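The Orkach Lane Play Library Newsletter
Notes from the sorting table, by Melina Liapis

Well, January came and went and I still hadn't done the thing I promised in the last newsletter, which was to go through the plastic dishes. You know the ones! The bright bowls and cups that live in the bottom drawer and come out for pretend tea parties, water play, real snacks when we run out of real bowls, and (thank you, Seren) mixing paint. I finally got them onto a table with a dark green cloth under them and made myself look at what we have.

First thing I did was stop being sensible. I meant to sort by size, and instead I got distracted by stacking. The lime-green cup makes a very good foot for a tower, it turns out I have strong feelings about this, and the blue bowl sits right on top of it like a cake on a stand. Then red and orange go inside the blue, and you have a sort of plastic fountain. The pink bowl with the fluted sides is too big to join in, so it stays at the back and looks grand.
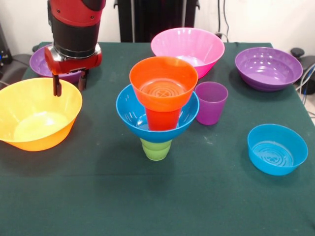
What stays and what goes

I'm keeping all the bowls. Gwawr Wogan thinks the yellow-orange one takes up too much room, and she's right, it's wide and it flares out and nothing wants to sit beside it in a drawer. But I love how it goes from pale yellow at the rim to proper orange lower down, and the toddlers always grab it first, so it stays until somebody pries it out of my hands.

The cups are staying too. What's going is the old Lougher tea set, the one with no lids and one saucer. It had a good run. Dilek Akbulut has claimed the teapot for her yard, where I believe it's going to hold a very small plant.

We're also changing how the dishes go out on loan. Up to now you could borrow a cup here and a bowl there, and then I'd spend an evening on the phone looking for the other half. From now on they go out as one set in one bag, with a 6 dollar deposit that you get back when the bag comes home. Please wash everything before you bring it in - a quick rinse is not a wash, and I can smell yogurt from across the room.

A game for a rainy afternoon

If you take the set home, try the tower game. It's good for mixed ages and it costs you nothing.

Put the green cup down on a cloth (a cloth keeps the noise down, ask me how I know). Balance the big blue bowl on it. Now take turns adding a cup to the bowl without knocking the whole lot over. Little ones can use both hands. Older kids should pick up their cup by the rim only, with a finger or two inside, and that's a lot harder than it sounds. Leave the purple and pink bowls farther back so there's somewhere soft-ish for a runaway cup to land.
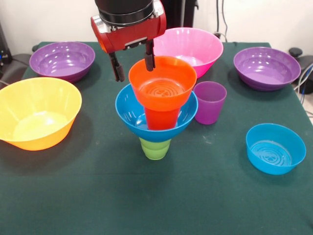

The orange-red cup in the blue bowl, with the green cup holding everything up.

Beathag Skinner's boys play a version where you have to take the tower apart in the same order you built it, and they argue about it the whole time. Sets can be picked up from me at the front desk, and bags are on the hook by the door.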